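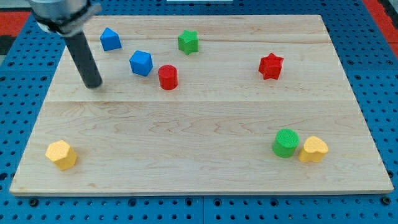

Small coloured blocks on a wooden board.

Litdale toy library to move into former bank branch

December 12, 2025

The toy library in Litdale will move into the old bank branch on Market Street in the new year, after the town council agreed a lease on the ground floor of the building.

The library lends toys, puzzles and games to families with children under school age. It has shared a room at the health centre since it opened, and has had to pack everything away at the end of each session so that the room can be used for evening clinics.

Under the new lease it will have the former banking hall to itself, with a smaller room behind it for storage and cleaning. The lease runs for five years. The council will charge a reduced rent for the first two of those, after which the figure will be looked at again.

The bank closed its Litdale branch in June and the building has stood empty since then. Two other uses were put to the council, a charity shop and a café, but both would have needed changes to the front of the building, which is listed. The toy library has said it will leave the front as it is. The counters inside have already been taken out.

Building work is being carried out by Clatia, a local firm that also refitted the town's swimming pool changing rooms. It will put in a ramp at the side entrance, a toilet with baby changing space and new lighting. The heavy door to the strongroom will stay where it is, fixed open, as removing it would mean taking down part of a wall. The strongroom is to be fitted with shelves.

Families will be able to borrow up to four items at a time, up from the present limit of two. The loan period will also be longer. At the moment toys are due back after a fortnight, and parents who work shifts have told the library that this is hard to manage when it opens only on weekday mornings. Loans will run for a month from the date of the move, and there will be a returns hatch at the side of the building so that items can be brought back when the library is shut.

Membership will still be free for households receiving certain benefits. Other families will pay 15 pounds a year, the same as now. There will be no fines for late returns, but families with overdue items will not be able to take out anything else until they have been brought back. Lost pieces should be reported when a set is returned. The library keeps a box of spares and can often make up a set from these.

Some of the larger items, including ride-on toys and a play kitchen, have been in a garage outside the town for most of the past year as there was no space for them at the health centre. They will be checked before they go back on loan. Anything with loose fixings or flaking paint will be repaired or thrown away.

The library is also asking for donations ahead of the move. It would most like to receive wooden puzzles, building blocks, shape sorters, musical instruments and simple board games. Sets should be complete. It cannot take soft toys, anything that needs mains power, or car seats and cots. Battery toys are accepted if the battery cover closes with a screw.

Donations can be left at the health centre reception during opening hours or at Kazlauskienė, the bakery opposite the bus station, which has offered to act as a collection point until the move is finished. Large items should not be taken to either place. Owners of these are asked to telephone the library first so that a time can be agreed for them to be picked up.

Money for the shelving has come from Sovska, the housing association that manages the flats behind Market Street. It has paid for the units in the main room and for a set of low tables where children can try out toys before they are borrowed. The rest of the cost is being met from the council's town centre fund and from the library's own savings.

A weekly play session for babies, which stopped when the health centre room was no longer free in the afternoons, will start again in the new building. Places will not need to be booked, but numbers will be limited to 15 children at each session for safety reasons. A second session will be added if the first is regularly full.

Neighbours had raised the question of parking when the plans were put on show at the town hall. The council has said there will be no new spaces on Market Street. Short-stay parking is available behind the post office, and the loading bay outside the old bank may be used by people dropping off or collecting heavy toys.

The toy library will close at the health centre for the Christmas break as usual and will not open there again. Items on loan over the holiday will not be due back until the new premises are ready. Members will be told the opening date by text message, and a notice will be put up in the window of the old bank.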